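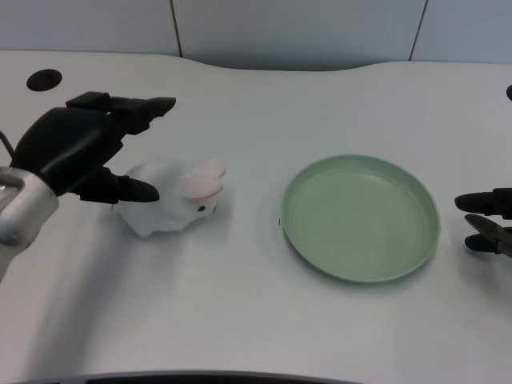
Grulus recorded its third album, Lomen, with 2 microphones and no headphones. The quartet set up in a single room in September, arranged by loudness, with the drums farthest from the stereo pair and the singer, Lovisa Løken, closest to it. Any hard surface near a microphone adds a short, bright reflection to the sound, and a bare white tabletop against a flat paneled wall will do it as reliably as a window. The band carried most of the furniture out before the first take and hung wool blankets on the two longest walls.

The method is old. Before multitrack tape, balance was set by moving people, and a player who was too loud stood farther back. Engineer Krešimir Omerović had used the approach on chamber recordings but had not tried it with an amplified band. The difficulty is the bass. Low notes build up in corners, and the level at the microphones can change sharply when the amplifier moves by the width of a hand. Omerović and bassist Milovan Pavlović spent the whole first morning on that one position, and marked it with tape on the floor.

"Once the tape was down, we left it alone," says Omerović. "You can't turn the bass down later. It's in everything."

Guitarist Mi-kyung Yeom replaced her usual amplifier with a smaller one, tilted back on its legs so that the speaker pointed at her head. She played quieter as a result. Drummer Špela Milošević used thin rods for seven of the nine songs and went back to ordinary sticks for "Mavromatis" and the closing track, "Sadura." On both of those the vocal sits lower than it does elsewhere on the record, and the words in the second verse of "Sadura" are hard to follow without the lyric sheet.

The band made 47 complete takes. There are no edits within songs; each track is one performance from count-in to the end of the last chord. Yeom wanted to join the first half of one take of "Mavromatis" to the second half of another, but the tempos did not match closely enough, and the version on the album is a later one. It is slower than the song has been in concert, and it gains from that. The long instrumental section has room for the cymbals to die away between phrases.

Mixing took 3 days, which is short for a rock album. With only a left and a right channel to work from, there was little to decide beyond overall tone and level. Omerović applied a gentle cut in the low mids, where the room was thick, and no added reverb. Peaks were left mostly alone, so the record plays back quieter than the band's previous two and needs a turn of the volume knob.

The first vinyl pressing is 1,181 copies, cut at 45 rpm over two discs. Løken says the next record will probably use overdubs again, because she has harmony parts she would like to sing herself. The blankets have gone back to Pavlović's mother.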